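Does Color Sorting Keep a Spice Shelf Tidy?
Project report, Household Systems, Skatotmont College
Ada Russo, Ching-wen Liao, Vilmos Vass, Fadwa Mahrous

Last updated: October

1. Why we picked this

Our project began with a printed guide from Drivdale, a home organizing firm that sells bins. The guide says a shared kitchen will stay tidy if every small container is sorted by color, since people "put back by color without thinking." It gives no source for this. It does give a price list.

We doubted the claim for a plain reason. Three of us share a kitchen where things were sorted by color in September and were a mess again before the first midterm. One bad kitchen doesn't prove anything, though, so we wanted to try the idea with ordinary spice jars and see how far it held up.

The question we settled on: if the only instruction is a color rule, do people put a spice jar in the bin where the next person will look for it?

2. Materials

We used spice jars from our own shelves and from Cinzia Bassi, who supervised the project. We didn't buy a matched set. Matched sets are what the organizing guides photograph, and they take away most of the problem. Real jars have white caps, red caps, green caps, labels that disagree with the caps, and contents that disagree with both.

The bins were plastic, one pale yellow and one orange. We put no labels on them. The first rule sheet told people that "warm" jars went in the orange bin and everything else in the yellow one. The second sheet sorted by use instead: things you cook with in one bin, things you sprinkle on at the table in the other.

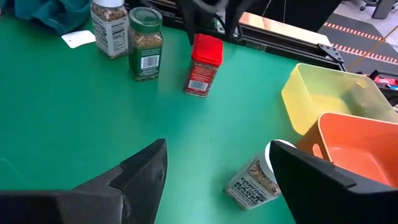 Fig. 1. Jars and bins. The bagel sesame jar is on its side; the yellow and orange bins are at right.

The jars in Figure 1 show the difficulty pretty well. The one with the bright red cap also has a red label, and it was the easiest item in the project. Everybody called it warm. The bagel sesame jar has a white cap, a white label with black lettering, and dark and tan seasoning inside. Is that warm? People who looked at the cap said no. People who looked at the seeds said maybe. One person said it depended on the bagel.

The jar with the green cap caused fewer arguments, but only because the sheet never had to say what color it was. It went in with "everything else," so the yellow bin became the place for anything people weren't sure of. We think most color systems have a bin like that, whatever the guide calls it.

3. Method

Each person got one of the two sheets and a group of jars on a tabletop, and was asked to put them away. The time limit was 300 seconds, which turned out to be far too generous. Jars were set down by whoever was running the session, with at least one lying on its side, because jars in a used kitchen aren't all standing with the label facing front.

We then asked a second person to say which bin they would check first for each jar, without seeing where it had gone. If the two answers agreed, we marked the placement as findable. We didn't care whether it matched our own idea of correct. A system where everyone makes the same "mistake" still works as a system.

Over the project we recorded 574 placements. Vilmos kept the sheet and Ching-wen checked it against the notes.

4. What we found

Of the 574 placements, 337 were findable. That is a little under 59 percent. With two bins, two people guessing blindly would agree half the time, so we aren't impressed.

The red cap jar did very well and pulled the color results up. Without jars like that one, the color sheet would have looked worse. The use sheet had its own weak spots. People split over whether the bagel sesame was for cooking or for the table, and those who had never bought it read the whole label before deciding. It did get people to turn the jar around and look, which the color sheet mostly didn't.

We had planned to give separate percentages for each sheet. We are leaving them out. In the first sessions the two sheets got mixed up in one folder, and we can't say with confidence which rule some of the early placements were made under. The combined total is sound. Anything finer would be a guess with a decimal point on it.

5. Where color does help

We don't want to be unfair to the guide. Color is quick. A person reaching for something while talking to somebody else isn't reading labels, and a strong color on a plain background gets noticed before a shape does. Most of what we saw in favor of the Drivdale claim was of this kind: finding, in a hurry, a thing you already knew was red.

Figure 2 is a case where there is no hope of reading a label, and the red on the floor by the green mat still stands out, as does the orange on the mat itself. Knowing what any of it is would be another matter. 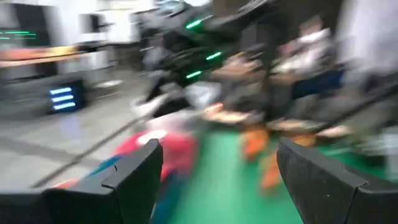

Fig. 2. Color at a glance.

Fadwa Mahrous disagreed with the rest of us at this point and asked that it go in the report. Her view was that finding something fast is most of what people want from a shelf, and that we had set up the test around putting away because putting away was easier to score. A cook who grabs the red cap every time has no use for a theory of warm and cool. She also thought a rule of "same place as last time" would have beaten both of our sheets, and that we should have tried it.

The rest of us accept the second part. On the first, we would say that a jar can only be found quickly if it was put where you expect it, so the two can't be pulled apart as easily as that. We went back and forth on this longer than on anything else, and it isn't settled.

6. Problems with our own work

The people who took part were mostly students in the Dvořáček building, and a good number had seen an earlier session. Some of them were plainly copying what they remembered.

Two bins may be too few. With 4 bins, which is what the guide recommends, the results could go either way. More bins allow a finer rule, and they also allow more wrong places to look. We had two bins, so we tested two.

We also never tested over time. The guide's claim is about a kitchen that stays tidy, and our longest session was over before lunch. A skeptical reader could say we tested a different claim from the one we set out to doubt, and that reader would have a point.

7. What we would do next

We would drop the word "warm" from any instruction. It sounds clear and isn't. We would add Fadwa's "same place" rule as a third sheet, number the folders, and run it in a kitchen people are really cooking in. Skiveven House has offered theirs, provided we return the cumin.

For now, our shared kitchen has gone back to one bin for all the spices, with the names written on the caps in marker.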